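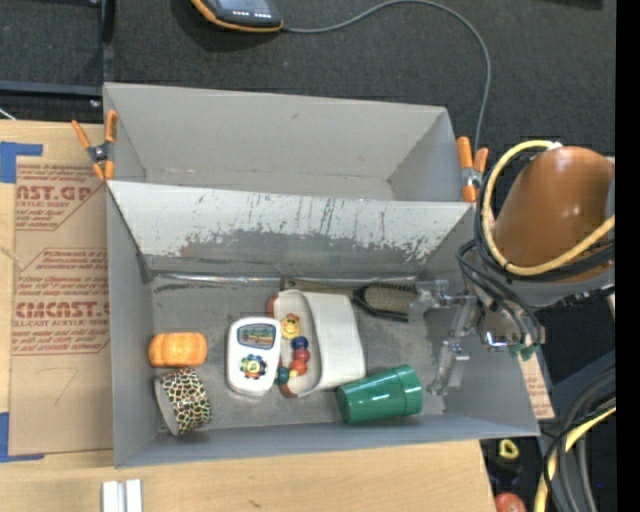
Re: [swap] June table fees

Ermanno Bassi wrote:
> Are we still at 13 a table or did it go up? Also can I get
> two together near the door, I have the train stuff again
> and my back is bad.

Still 13. Going to 20 in the fall, hall raised the rent on us. Two by the door is fine, put you down next to the Drustov Street people. Doors at 7:30 for sellers, not before pls, last time there was a line in teh hallway.

Toys and kitchen things go along the left wall this year. Books upstairs. No matresses!!

Need checks by the 20th, made out to Ivance Swap, not to me.

Paul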